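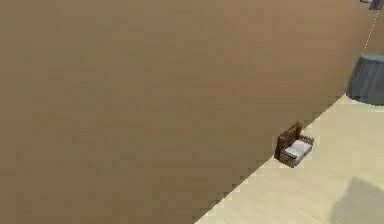 I have been trying to choose a colour for the back bedroom since we moved in, and I've made slow work of it. My mistake was starting with the little cards from the shop. A card is the size of a biscuit and a wall is not. What helped more was looking at a big plain stretch of colour, like the tan-brown wall at the top of this post, with nothing on it and a pale cream floor running along the bottom. I like brown with cream. I had thought it would be gloomy, and I still think it might be in a room that faces north.

Chiamaka Igwe from my old work did her hall in a similar brown and told me to paint a large sheet of lining paper first and move it round the room for a few days. I did this. By the window it looked fine. Behind the door it looked like gravy.

So I went lighter. I bought 2 tester pots from Babalola, the decorating shop by the station, and the second one is a sort of oatmeal. The man there worked out that I need enough for 42 square metres with two coats, including the chimney breast. I had forgotten the chimney breast.

The old paper came off easily apart from the strip above the skirting, where somebody had used a different paste. I soaked it with warm water and washing-up liquid and left it for twenty minutes at a time. There are still a few cracks to fill. I want it finished by September, when my sister comes to stay, and the ceiling will have to wait until after that.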